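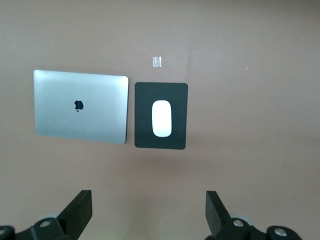

3.2 Participants and setting

Interviews were carried out in two towns, Fliston and Lastmont, between January and the end of spring. Both lost their main employer in the same decade, and both now have a large share of residents who work from home at least part of the week. Fliston has a public library with long opening hours. Lastmont does not, and people there who want to work outside the house mostly use cafes.

We mailed 2000 invitation letters to addresses drawn from the local property rolls. Of the people who replied, 61 met the conditions for the study: they were employed, did paid work at home on two or more days a week, and shared the home with at least one other adult. Students and people on leave were left out.

Each interview lasted over 10 minutes, and most went much longer. Participants were asked where in the home they worked, who had decided on the spot, and what happened to their work things at the end of the day. Figure 2 shows a closed laptop on a tabletop, the state that several participants named when asked how they knew the workday was finished. Others gave a time, a meal, or the arrival of a partner or child.

3.3 Coding

Transcripts were coded by two of the authors (Ersoy and Uzor) using the scheme in Whitelaw, with 12 categories kept from the original and the category "commuting" dropped. Disagreements were talked through and settled with a third coder (Rana). The category "shared surfaces" gave the most trouble. A kitchen table used for work in the morning and for dinner at night could be coded under either space or time, and the first round of coding was inconsistent on this point. We went back and coded all such passages under both.

Answers about paid help in the home were too few to analyze and are not reported. Income was asked for in bands, and a number of participants in Lastmont declined to answer. For this reason the comparison between the towns in Section 4 uses housing type in place of income.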